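Machine Knitting List Archive
Last updated: August

This site uses cookies to remember your reading settings. By continuing to browse the archive you accept them.

Subject: Re: Blocking superwash, and what to do about stripes that wander

A reply to the question about superwash growing in the wash. I've left the original in below for anyone who deleted it.

> I finished a striped pullover for my nephew in Zervas superwash, the
> four-ply, on the standard gauge machine. It came off the needles at the
> right size. I washed it by hand, laid it flat, and by the next morning
> it was a good deal longer and the stripes were no longer level. They
> dip to one side. I measured my swatch twice and it never did this.
>
> Three questions. Is it the yarn or is it me? Can I get it back to
> size? And does anyone block on wires, or are pins enough? I have a set
> of foam tiles from Faltura and not much else.
>
> I also have the second sleeve still to do and would like to know
> whether to change anything before I start it. The machine is an old
> one and the carriage has been sticking a little on the left.

Taking the yarn first. I have knitted with that four-ply and it does grow. Most superwash does. The treatment smooths the fibers so they don't catch on each other the way untreated wool does, and when the piece is full of water the weight pulls the stitches long. A small swatch won't show it. There isn't enough weight in it. The only way I've found to get an honest number is to knit a large swatch, 100 stitches by 128 rows, wash it exactly the way the sweater will be washed, and then hang it from one edge for an afternoon with clothespins on the bottom. It uses up yarn and it's dull work, but you can unravel it later for the sleeve ends.

You can usually get it back. Wet it again, spin it in a mesh bag on the gentle setting, and put it in the dryer on low. Check it every few minutes. Take it out while it is still damp and finish it flat. I know many people on this list don't like the dryer for handknits or machine knits, but the label on superwash normally allows it and it pulls the stitches in better than anything you can do by patting. Check your own label before you try it, and if you still have your swatch, send that through first.

Don't try to fix the length by pushing it together while it's soaking wet. It will look fine on the tiles and then drop the first time he wears it.

Now the stripes. There are two separate things that make them dip. One is how the piece was laid down, and that is cured by laying it down again with more care. Put a running thread of smooth cotton along one row near the bottom and one near the top, before washing. Those two threads are your level lines. Pin the threads straight and the stripes in between mostly follow.

The other cause is in the knitting. If the carriage drags on the left, the stitches on that side can come out a different size, and no amount of blocking will make that even. Turn the piece over and look at the purl side under a strong lamp. If the stitches at the left look longer than the ones at the right, it's the machine. Clean the rails, oil them lightly, and replace the sponge bar if you can't remember when you last did. Mine was flat as cardboard when I finally pulled it out, and I had been blaming the yarn for most of a winter.

Also check where you are carrying the unused colors. On narrow stripes I carry them up the side and wrap them every second row. If the carried strand is tight, that edge is drawn up short and every stripe slopes away from it. This is very common and easy to miss when the garment is seamed, so look inside the seam. If it is tight you can snip the float in the middle, let the edge relax, and weave in the ends. It takes an evening but it saves knitting the piece again.

On wires or pins: I use both. Wires for the long straight edges and pins to hold the wires. The Grerkilel wires are the ones I have, the flexible kind, and they're fine. They come long, so measure your tiles before you order. If you only use pins, place them close together or you'll get little points along the hem. Your Faltura tiles will do. Put a cotton sheet over them, because some foam gives off color when it's wet, and a checked or printed sheet gives you lines to go by if the print is regular.

For the second sleeve, don't change the tension dial unless you are prepared to redo the first one too. Two sleeves that are both slightly off are better than two that don't match. Clean the machine, knit 50 rows of waste yarn to settle it, then count the rows on the finished sleeve and follow that count exactly. Ignore the measurement on the needles.

I went through all this with a stripe pattern from the Zomano booklet, the one with 82 rows to the armhole. I shortened the body by one full repeat to allow for the growth. I'd suggest doing the same on your next one, taking out a whole repeat so the color order still works at the shoulder. If you take out part of a repeat, the front and back will still match each other but the sleeves won't line up with them.

One more point about color. Wash the darkest yarn by itself before you start, just a short length in a white cup with hot water. If the water stays clear, go ahead. If it doesn't, rinse the whole cone's worth in hanks until it does. Blue has given me the most trouble, mainly next to yellow.

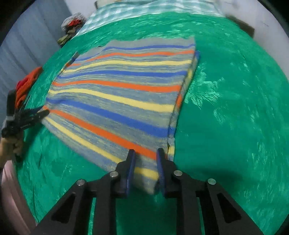

As for storage, fold it and put it on a shelf. A hanger will undo the blocking in a week or two, and the shoulders will go first. If it has to go in the mail to your nephew, roll it around a towel so it doesn't take a hard crease across the front.

If the left side is still dragging after you clean the rails, post the make and model of the machine and I'll look in my manuals. I have most of the older ones on paper.

Contact the list owner | Copyright remains with the individual posters | Back to top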